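At Drundell, two robot arms now share one table, and they take the small parts from a round tray and put them in a bin. Borghild Wikström did this work by hand for ten years.

"My wrists are thankful," she tells me. "But I miss to talk with the others."
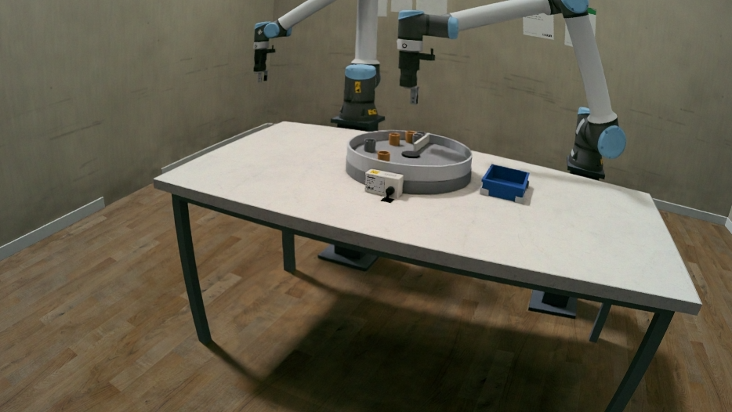
Her day still begins at 5, with coffee. She now plans the orders and teaches new colleagues. Kjell Berge, from the night shift, is less content, for he has up to 81 alarms to answer in a week and no extra pay for it.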